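Clilano Wetland Field Station – Site Safety and Environmental Inspection
Checklist with inspector comments, June round
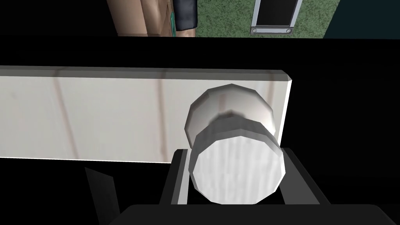 Round white knob on a pale door panel.

Scope: field station building, sample store, fuel point, boardwalk and the Dalten outfall monitoring point. The Butkienė meadow plots are inspected under a separate sheet.

Ratings: S = satisfactory. M = minor, fix before next round. A = action required, area restricted until closed. N/A = not applicable.

Section 1. Access and grounds

1.1 Entrance track passable by emergency vehicle: S
1.2 Boardwalk decking sound, no lifted boards: M
Comment: Movement at board 17, counted from the station end. Fixings have pulled on the west side. Replace both screws with the longer stainless type.
1.3 Anti-slip strips present on ramps: S
1.4 Vegetation clear of path edges: M
Comment: Reed growth over the handrail at the second bend. Cut by hand only. No string trimmer within the nesting buffer until the buffer is lifted.
1.5 Flood marker readable from the ramp: S

Section 2. Doors and hardware

2.1 Exit doors open fully from inside without a key: S
2.2 Knobs and handles firmly fixed, no play at the rose: M
Comment: Slight play on the drying room knob. Tighten and recheck. If play returns, replace the whole set.
2.3 Door closers on sample store and drying room: S
2.4 Self-closing door not wedged or tied back: A
Comment: Sample store door was held open with a bucket on arrival. Bucket removed during the inspection. Same comment as last round. Rating stays at A until two consecutive checks are clear.
2.5 Rodent strip at threshold: S

Section 3. Sample store and preservatives

3.1 Preservative bottles labeled with contents, concentration and date opened: M
Comment: 9 bottles on the lower shelf have contents only. Add the missing details or move the bottles to waste.
3.2 Secondary containment in place: S
3.3 Refrigerator log complete: M
Comment: Gaps in the log on the afternoon readings. Morning readings are complete.
3.4 Eyewash station tested and tag signed: S
3.5 Safety data sheets match current stock: S
Comment: Old sheets still at the back of the binder. Not a finding, but pull them.
3.6 Food and drink kept out of the store: S

Section 4. Fuel point and spill control

4.1 Fuel cans closed, upright and inside the bund: S
4.2 Bund free of standing water: M
Comment: Rainwater present, light sheen on surface. Treat as contaminated. Do not drain to grass. Pump to the waste drum and record the volume.
4.3 Spill kit sealed and stocked: A
Comment: Seal broken. Kit list calls for 22 absorbent pads, 12 found. Booms and bags complete. Outboard refueling suspended until the kit is restocked and resealed.
4.4 Drain cover stored next to the kit: S

Section 5. Dalten outfall monitoring point

5.1 Sampler housing locked: S
5.2 Intake line clear of debris and held below low water: S
5.3 Ladder and grab rail secure: S
Comment: Surface rust at the lower bracket – no loss of section found by hammer test. Recheck next round.
5.4 Throw line within reach of the platform: S
5.5 Two-person rule posted: M
Comment: Sign faded. The Kurinari project crew has its own copy in the boat, but the platform needs one as well.

Section 6. Waste

6.1 Hazardous and general waste separated: S
6.2 Waste drum labeled and below fill line: S
6.3 Recovered litter from shoreline survey weighed before disposal: N/A
Comment: No survey this round.

Items open at A: 2.4, 4.3
Items carried over from last round: 1.4, 2.4, 5.5

Close-out: enter the action taken beside each item number and return the sheet to the station office. Photos are required for 1.2 and 4.3 only. Items rated A are checked again on site before the restriction is lifted.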